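A short thread on unpaid final wages, after the third person this month asked me the same thing. I work on the employee side. General information, and your state may do it differently.

First, the deadline. Federal law doesn't make an employer hand over your last check right away. State law usually decides that. Some states want it the same day if you're fired. Others let the company wait until the next regular payday.

So step one is to look up your own state labor department's page on final pay. Read the part for people who quit and the part for people who were let go. They are often different.

Someone I'll call a client (he said I could use his name, Riku Tanabe) left a job at a company named Drillura in February. He gave notice and worked it out. His last check was short by 48 hours of pay.

The company said those hours were "under review." A review is fine. But hours you worked are hours they owe you for, and an internal review doesn't move the state's deadline.

He did one thing right before calling us. He wrote down his start and stop times from memory, by date, the same week the short check came. He also kept his old schedules and the texts from his supervisor changing his shifts.

Employers have to keep time records. If theirs are missing or wrong, a worker's reasonable notes can carry real weight. You don't need a perfect log.
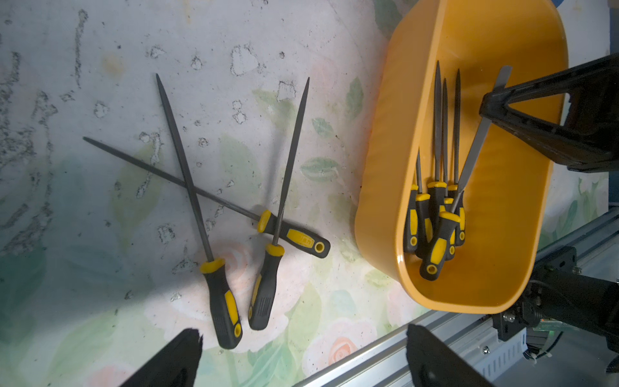 Can a company keep my last check until I return its property?

Usually the check is still due on time, and the company has to go after the property separately. A few states allow a deduction if you agreed to it in writing, and even then it generally can't take you below minimum wage.

That comes up a lot with uniforms, laptops and keys. Return what you have, get a receipt or at least an email saying you returned it, and keep that with your pay stubs.

Next, the demand letter. Keep it to one page. Say when you worked, what you were paid, what you say is missing, and the date you want it by. Don't add the story of how your manager treated you. Save that for another day if it matters.

My colleague Tomomi Nakajima tells people to send it 2 ways, email and certified mail. I agree. You want proof it arrived.

If the letter gets no answer, you generally have two choices. You can file a wage claim with the state agency, which costs nothing in most places and doesn't need a lawyer. Or you can sue, in small claims if the amount fits.

Agency claims can be slow. Small claims can be faster but you have to show up and then collect. Neither one is the right pick for everyone.

Watch the time limit. Under the federal wage law it's 2 years, or 3 if the violation was willful. State limits can be shorter or longer. The clock generally starts on the payday you were shorted, so every short check has its own clock.

Also, retaliation. An employer can't punish you for making a wage complaint. If you still work there and your shifts get cut right after you complain, write down the dates.

Riku's claim went to the agency. The company paid on 23rd May, before the hearing. He got the missing hours and a small late penalty under his state's law.

Replies are open but please don't post your employer's name or your pay details there. Call your state agency or a local legal aid office for that.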